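2024-05-31

So the robotics club has officially reached the part of the semester where everybody is tired and the simulator is the only one still cheerful. I've been meaning to write this up for weeks!

Quick catch-up if you haven't been following along: our club (Team Malard, named after a typo we decided to keep) is doing the arm challenge in August over in Raltovthorpe. Most of us had never touched a robot arm before this year, me included, so Ms. Rutherford made us a deal. We get the arm working in simulation first, and then we can start bugging her about hardware. Fair enough.

Ximena built the world and I wrote most of the motion code, which means that when the arm does something weird we get to argue about whose fault it is. Last night it was mine. I had one joint angle in degrees and everything else in radians (yes, I know), and I spent 90 minutes blaming her floor.
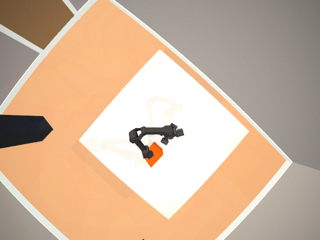
Once that was fixed I started working on the reach, and wow, I did not appreciate how much an elbow matters. I kept asking for poses that looked totally reasonable in my notebook and the solver would fold the arm into a pretzel to get there. Arnulfo suggested giving it a preferred elbow side, so that's in now, and it's so much calmer to watch. We ran 148 random targets overnight and I'm still going through the log, but the misses seem to bunch up close to the base, where there just isn't much room to bend.

Next up is the gripper timing, and after that Torunn wants to try different lighting, because our camera code is very picky about shadows. I also owe everyone a cleaned-up config file. The main script is 1365 lines long and I'm scared of it.

If you've done inverse kinematics with a bunch of beginners, please leave a comment! I'd love to hear what you started with.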